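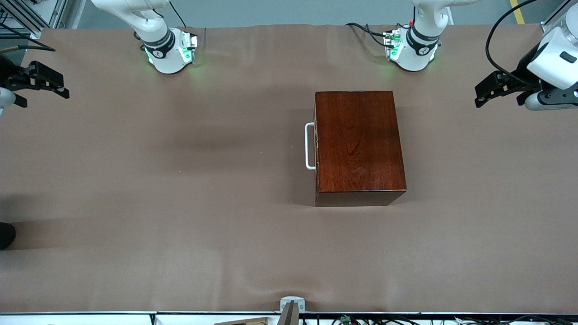 Bench Assistant (Wooden Boxes and Fittings)

Gonden Joinery, Trirnby
Hours: 20 per week, mornings
Contract: fixed term, 12 months, with the possibility of extension
Reports to: Halina Stępień, Workshop Supervisor
Reference: 805

Gonden Joinery invites applications for the post of Bench Assistant in its small goods workshop at Trirnby. The workshop produces and repairs wooden storage boxes for libraries, archives, schools and private customers. The greater part of the work concerns the Issa range, a dark stained box supplied with painted metal handles. The postholder will fit handles, inspect finished boxes and prepare them for dispatch.

The post is suitable for a person with some experience of light woodwork, furniture repair, framing or similar bench work. Applicants who have acquired their skills at home or through evening classes will be considered on the same basis as those with a formal qualification.

Main duties

Marking out, drilling and fitting handles to the sides of boxes, using the drawings supplied with each order.

Checking every box for square corners, sound joints, level handles and an even finish, and recording the result on the job card.

Touching in small marks and scratches with the approved stain. Larger faults are to be referred to the Workshop Supervisor before any repair is attempted.

Removing worn or bent fittings from boxes returned for repair and replacing them with matching parts. Original screws are kept in a labelled envelope until the customer has approved the work.

Wrapping and packing finished boxes, with particular attention to projecting handles, which must be padded separately.

Keeping the bench and work mat in good order. Boxes must be lifted when moved and must not be slid across the mat, as grit beneath the base will mark both surfaces.

Maintaining the stock of screws, handles and packing materials, and informing the office when supplies are low.

Person specification

Essential
Accurate use of hand tools, including screwdrivers, a hand drill and a try square.
Ability to follow a written order and a simple drawing.
Good attention to surface finish and colour.
Ability to carry out repetitive work carefully and to lift loads of up to 7 kg.
A reliable record of timekeeping.

Desirable
Experience of staining, waxing or polishing hardwood.
Experience of packing fragile or finished goods.
Familiarity with the storage needs of archives or museum stores.

Training will be given during the first month by Fiifi Dramani, Senior Joiner. New staff begin with handles and packing and progress to repairs when the Senior Joiner is satisfied with the standard of their work. Training in the safe use of stains and solvents is compulsory and takes place in paid hours.

Conditions of employment

Working hours are 8.30 am to 12.30 pm. Holiday is granted in proportion to hours worked, and the workshop closes for a short period at the end of December. Aprons, gloves and eye protection are provided. Staff are asked to wear flat, closed shoes and to remove rings and bracelets before handling finished boxes.

The workshop is on the ground floor and has level access from the yard. Bench heights can be altered on request. Applicants who require any adjustment, either at interview or in the post itself, are invited to state this when applying. Such information will not be passed to the selection panel unless it is needed to make the arrangements.

How to apply

Applications should consist of a letter of no more than two pages and the names of two referees. The letter should set out how the applicant meets the essential requirements. Photographs of previous work may be enclosed but are not required. Please quote the reference number in all correspondence.

Applications should be addressed to Anitha Varma, Staffing Office, Gonden Joinery, Trirnby, and must be received by the end of January. Questions about the duties of the post may be put to Halina Stępień at the workshop on any working morning.

Shortlisted applicants will be invited to an interview and a short practical exercise, in which they will fit a handle to a sample box. Tools and materials will be supplied. Travel costs within the county will be refunded on production of a receipt.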